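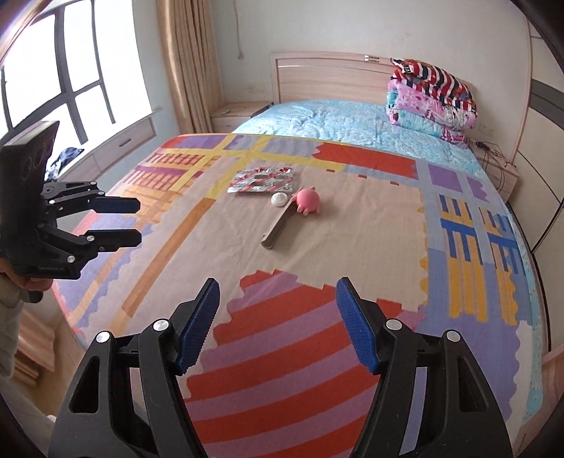
Visit to the Dasen bedding mill, 29/03/2025

The Dasen mill opens its doors to the public once a year, and this spring our sewing group went along. Nine of us made the trip. Parking is behind the dye house and the entrance is on the canal side, which the flyer did not mention.

Hubert Chmielewska met us at the gate and took us through the weaving shed first. It is loud and you get foam earplugs. The looms run plain cotton most of the week. Patterned cloth is printed next door, one color at a time, on a line that can take up to 20 screens. We saw a striped design go through. Changing over to a new design takes most of a morning, so they run long batches.

The cutting room was the part I liked best. Sheets come off the roll at full width and are hemmed on two long tables. Valbona Petek showed us how she checks a hem by feel before folding. Seconds with a crooked print go to the shop at a lower price.

Upstairs is the pattern archive, with 1,656 samples pasted into ledgers. The oldest ledgers are kept in a locked case. Siu-fong Lu turned pages for us and answered questions about fading. She recommends cold water and drying inside out for anything with dark blocks of color.

The shop takes cards. Teodor bought two pillowcases and I came home with a remnant for a quilt back. Tea was served in the old boiler room, where there are not enough chairs.

The next open day is in August. Sign up at the front office, as tours fill early. Steps throughout, no elevator.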